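Search the notebook
Go

July, 9:40 a.m. Remote assistant desk, Brekeo account

Invoice reconciliation resumed. The client's ledger lists 800 entries; the Lodus export holds 799. Entry 217 was absent and has been keyed by hand. 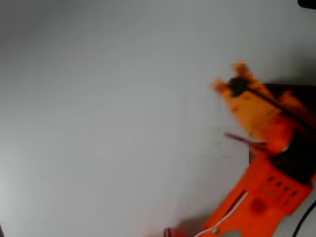
Orange arm over the light tabletop.

Sointu Hakala has asked that home-based staff log calendar work separately from inbox work. Time sheets are to be amended accordingly.

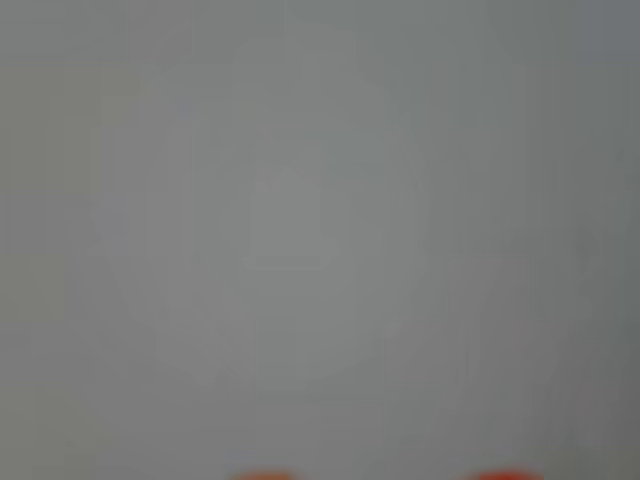 The Keskinen retainer remains at 2 hours per day. Any excess requires written approval before billing.

Open: confirm the export filter with Lodus.

Recent entries
Sisto onboarding checklist
Shared inbox rules
Retainer terms, revised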